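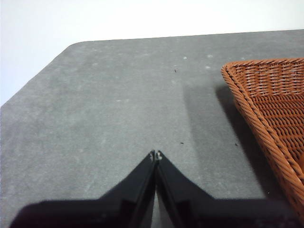 Fig. 11.1 – Plateau gris mat devant un mur blanc.

Chapitre 11
Le plan de travail et ses surfaces

On enseigne volontiers l'art de remplir une table, beaucoup moins celui de la regarder. Le plateau gris passe pour discret : il porte pourtant ses éraflures pâles et ses menus débris avec une franchise que le mur, derrière, ne partage pas.

Ce chapitre traite de l'entretien courant des surfaces mates. Nous y suivrons l'atelier Bergeron, qui a relevé l'état de ses plateaux pendant 30 jours – exercice dont personne ne s'est porté candidat deux fois. La section 2 reprend la grille Kono, notée sur 100, et les disputes qu'elle provoque au-delà de 80.

Avant de poursuivre, passez la main sur votre propre bureau. Notez ce que vous trouvez, miettes comprises.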